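Millircombe sign Masilela on two-year deal
8/10/23

Well, it's done! Millircombe have got their striker, and I can stop refreshing my phone every 5 minutes. Masilela has joined from Weltus and put his name to a two-year contract, with the option of another season if both sides fancy it. 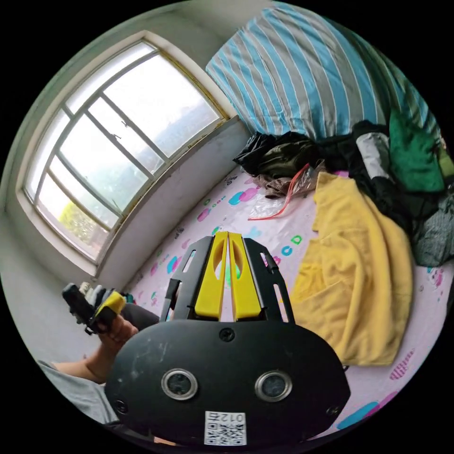
What he brings
Goals, mostly. He got 41 in 103 games for Weltus, and a fair few of those came off the bench (I still wince at the one he scored against us in September). He's quick, he's left-footed and he never stops moaning at linesmen, so he'll fit right in.

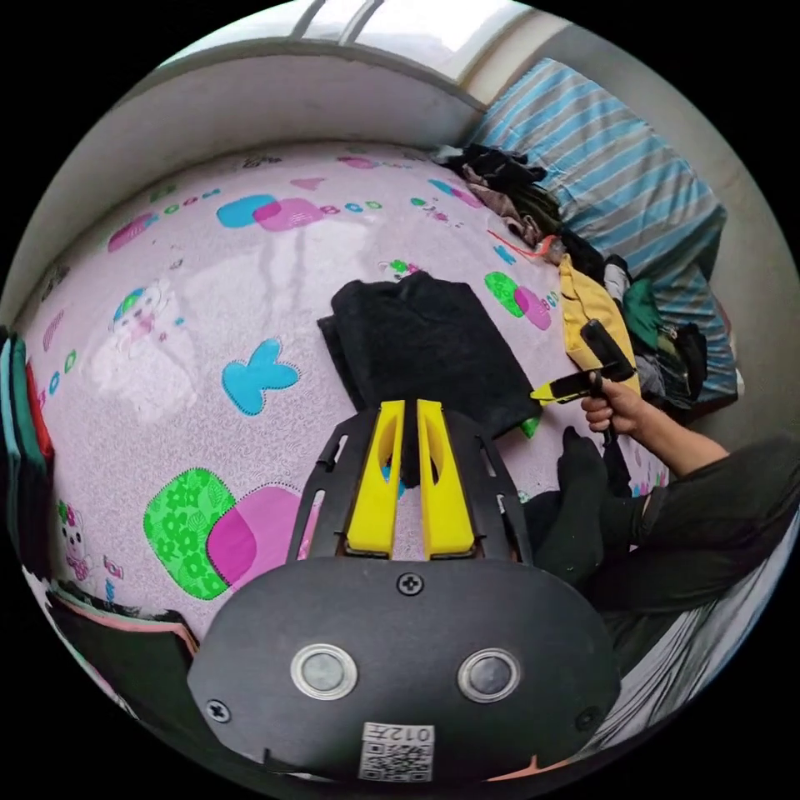
A bed by a window, with the gripper's yellow fingers pointing up

Manager Lacey Birkett sounded chuffed. "We've wanted him since the spring and he wanted to come," she told me after training. "He'll push everyone up front."

That includes Zirkero, who has played every minute so far

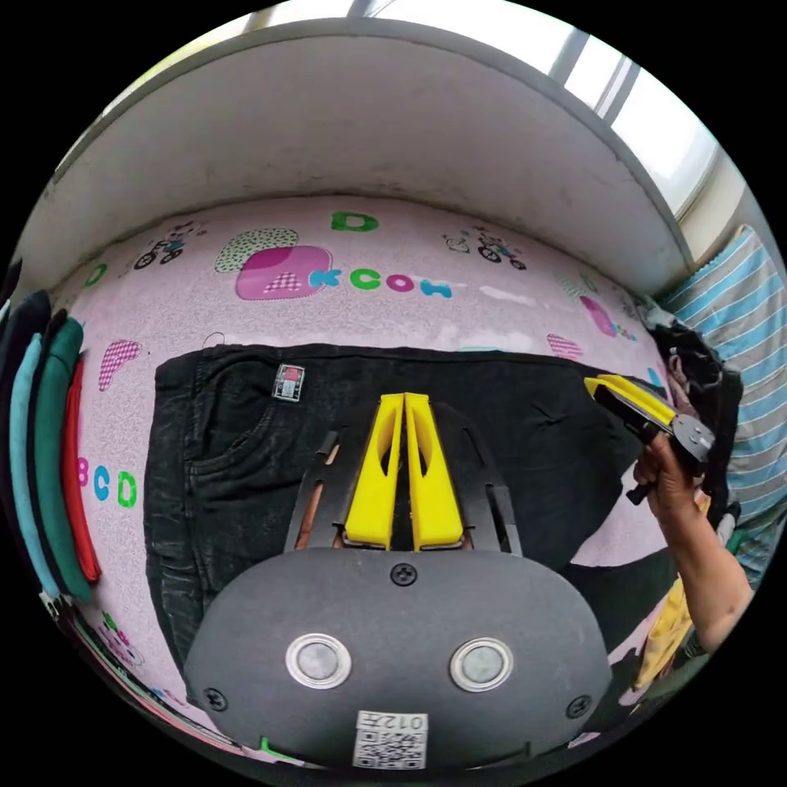
and could do with a rest, if you ask me. I'd start the pair of them together at home next time out, but Birkett says Masilela will probably be on the bench first.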